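Manalo Desktop Supply: Mouse Returns and Warranty FAQ
Last revised 5/27/18 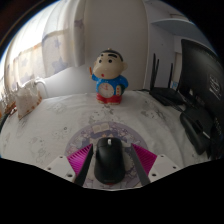

Black mouse with scroll wheel.

Which products does this page cover?
Wired and wireless mice bought directly from Manalo. Mice bought through Porkenix resellers go back to the reseller.

How long is the warranty?
2 years from the ship date on the packing slip. Batteries, glide pads and receivers are excluded.

The pointer skips. Is that a defect?
Usually not. Glass and glossy desktops scatter the sensor light. Test on plain paper first, then on a second computer. If the pointer still skips, file a claim.

One click registers as two. What now?
Set the double-click speed to the middle of the range and retest. A worn switch will keep repeating and is covered.

Can I return an opened mouse?
Yes, within 20 days. The refund is 80 percent of the purchase price if the receiver is missing.

Where do I send it?
To the Grallarcombe service counter. Write the claim number on the outside of the box. Parcels without a number are held until the sender contacts us.

Do you accept bulk returns?
Orders under the Gandari office contract are handled separately. Write to Phúc Khổng in contract service and include the serial list as a spreadsheet.

Are repaired units new?
No. They are tested and carry the remainder of the original warranty.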